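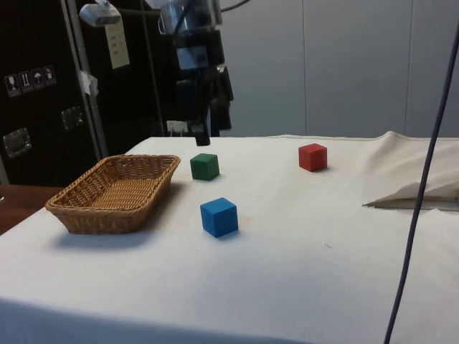

Planov earnings, place your bets (October thread)

marginofterror
Planov reports after the close. The street wants 12 cents a share. Every blogger with a spreadsheet wants more, and I own 100 shares, so I want whatever they want. Unit checks out of Tradedville looked strong to me. Anyone modeling this differently?

dull_bond_guy
Unit checks from where? Tradedville is one store and a parking lot.

marginofterror
It's a regional hub.

dull_bond_guy
It has a hub cap.

quarterly_quentin
Ignoring the travel guide. My problem is what gets counted as a unit. Last quarter they folded the Wastarach tablets into the laptop line and suddenly laptops were "growing." Take those out and it was flat. I posted the table back then and got called a short seller for my trouble.

peachpit88
you were short

quarterly_quentin
I was short and correct. Those are separate things and I was both.

Heloísa Meireles
I don't mind counting the tablets. People buy one and then put off buying a laptop, so it's the same money. What bothers me is the price. The new one launched at 1,299 and Peng has been undercutting them all summer. You can ship a mountain of units and still give the margin away. Did anyone read the inventory note in the last filing? It's on the page after the one with all the smiling.

marginofterror
Inventory went up because they were stocking for the holidays. Perfectly normal.

Heloísa Meireles
It went up last spring too. Which holiday was that?

peachpit88
arbor day

dull_bond_guy
My two cents, earning four percent: if the bullish number is already on every blog, it's already in the price. They beat, it drops, and we all come back here to explain why that was obvious.

quarterly_quentin
I disagree with that one. The blogs have been ahead of the paid analysts on this name for a good while and the stock still moved up after each report. I don't like it — I lost money on it — but it happened.

marginofterror
So you're long now?

quarterly_quentin
I'm flat. I'm resting.

peachpit88
thread view count is at 3,424 and there are five of us. hello to the lurkers, please don't trade on any of this

marginofterror
Call is at 5 pm Eastern. I'll post the margin number as soon as I see it.

Heloísa Meireles
Post the inventory number too, please. Even if it's ugly.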